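**Placement sheets at the assembly tables – request for comments**

### g.nwachukwu (moderator)

Members of the Cedorberg workshop are asked to comment on the paper sheets now in use at the assembly tables. The proposal is to keep one sheet per kit, with pencil outlines marking where the round parts go. The text will be settled in January.

### Florante Policarpio

I support the proposal. The table top is dark, and small parts are far easier to find on white paper. My sheet carries two circles at the upper right, one large and one smaller. The blue knob, the pegs and the white boards share the rest of the paper.
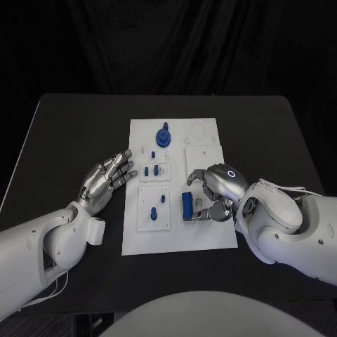 ### k_chrysikopoulos

I must disagree in part. Pencil smudges, and a smudged outline is a poor guide. I would ask that the Ganent room be permitted to use printed sheets – we have 120 of them in the supply cabinet.

### Florante Policarpio

Printed sheets fix the layout. Kit 101 has been revised 3 times, and each revision would have required a new print. An eraser is sufficient.

### Yetunde Ajayi

May I request that the boards also be outlined? Members return pegs to the wrong board more often than they misplace a round part.

### g.nwachukwu (moderator)

Both points are noted. Ganent may use printed sheets for kits that have not changed. Outlines for the boards will be added to the draft.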